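About Halus

Halus began with a box of waxed cord, a borrowed kitchen table and a lot of unpicked knots. Nermin Tokgöz had been plaiting bracelets since school and wanted somewhere to teach other people to do it, so she took a room above a bakery and put a notice in the window. The first class had four people in it. One of them still comes!

We run evening and weekend classes in braiding, knotting and simple beadwork, and we love every minute of it. Groups are kept to 8, so there's always time to sit down beside you when a strand goes astray (it will, and we'll sort it). Beginners start with the Rollero, our flat four-strand braid, and most people take one home the same evening. After that you can try the Cordier course, 10 weeks of round braids, sliding knots and tassels, with a good long session on getting beads to sit where you want them.
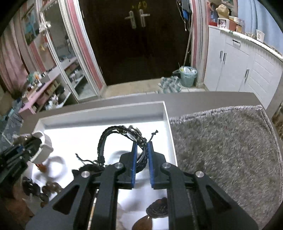

Braided black cord bracelet with metal beads and a charm.

There are 400 colours of cord on the shelves now, and choosing takes some people longer than the braiding does. Come early and have a rummage. We also keep a drawer of offcuts for children's classes and for anyone who wants to practise without worrying about waste.

Pareo, our open table, runs every month from April. Bring whatever you're working on, or something old that needs a new fastening. The kettle goes on at half past six.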